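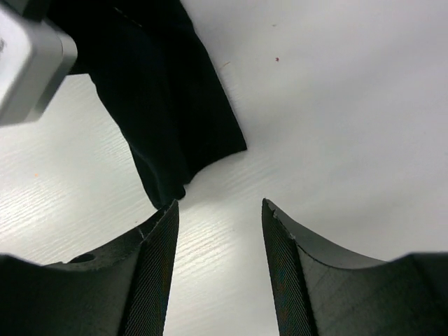
Monday. The grasp-point proposer still does not believe in black cloth. I gave it the whole morning to come around. The depth map over dark fabric comes back as a hole with opinions at the rim, and the segmenter fills the hole with whatever prior it is fondest of this week. The wrist view is kinder than I expected: the right-hand edge runs down almost straight to a proper pointed corner, black on white, as easy as contours get. The proposer ignored that corner and went for the folded tip on the left, the one that sits practically on the point of the left finger, where there are two lobes and no way of knowing which layer you would be pinching. Confidence 0.91. It has never been that sure of anything correct.

So, the log.

Ran the Orow branch of the planner against the saved episodes first, nothing live. 259 proposals on dark cloth, 131 of them on a fold tip. Same weights on the light cloth set and the fold tips mostly disappear, so this is a darkness problem wearing a geometry costume. I had written "geometry bug" on the whiteboard on Friday in large letters. Have erased it.

Suspect one: exposure. Auto exposure sees a mostly white table and meters for the table, as anyone would. The cloth gets whatever is left over, and what is left over is a flat black shape with one broken pale line up near the top that might be stitching. The ridge detector loves that line. It scored it as a hem. Locked the exposure at 2000 and reran the capture step with the arm parked: more texture in the cloth, table washed out completely, and the outline got softer in exchange. A trade I would not make twice. Put it back on auto.

Suspect two: the mask post-processing. This one confessed. There is a hole-filling pass in Mellari (cloth_mask, the second morphological close) with a kernel of 55 pixels. Someone chose 55 for the old camera, when the image was bigger and the gripper was farther away. That someone signed the commit with my account. At the present working distance the close bridges the gap between the cloth and the left finger, the finger becomes cloth, and the best grasp in the whole picture is then, naturally, the place where the "cloth" gets narrow. We have been asking the robot to pick up its own finger.

Fix, in two parts:
Subtract the gripper silhouette before the close, using joint state to pick the template. Templates exist already for open and half open. The closed one is a copy of half open with a different file name, to be dealt with.
Scale the kernel with tool height. Read height from the transform tree, not from the config file, which has its own ideas.

Reran offline with both. Fold tips down a lot, the pointed corner wins on most of the episodes that have one. Did not write down the number because I restarted the script halfway through with the wrong flag and do not trust the tally. Will redo.

Other things found while looking for this one:
The speck filter is off in the Campbell config. The table is not clean, and with the filter off a little red speck gets its own instance ID and its own grasp candidate, with approach vector. I admire the ambition. Filter back on. Also wiped the table, after saving the frames.
The fine ripple lines on the tabletop show up in the edge map below the hem. Faint, but they run long enough to pass the length test. Raised the gradient threshold a notch. If hems start vanishing on gray cloth, look here first.
The approach planner logs "success" when it has produced a plan, which is a generous definition. Renamed the field to plan_found. Two dashboards broke. One of them was mine.

Afternoon, half past three: tried to merge to Jerusley and the integration test failed on the silhouette lookup, because the simulator publishes finger width in meters and the real driver publishes it as a fraction. Both fields are called "width". Left a comment in the driver that I may tone down tomorrow.

Still open:
Two-layer tips. Even with the mask right, nothing in the stack knows that a rounded doubled end is a worse pinch than a single-layer corner. Could penalize by curvature for now.
A proper closed-finger template.
Live runs with the new mask, slow speed, hand near the stop button.
Ask whoever has the gray cloth to bring it back.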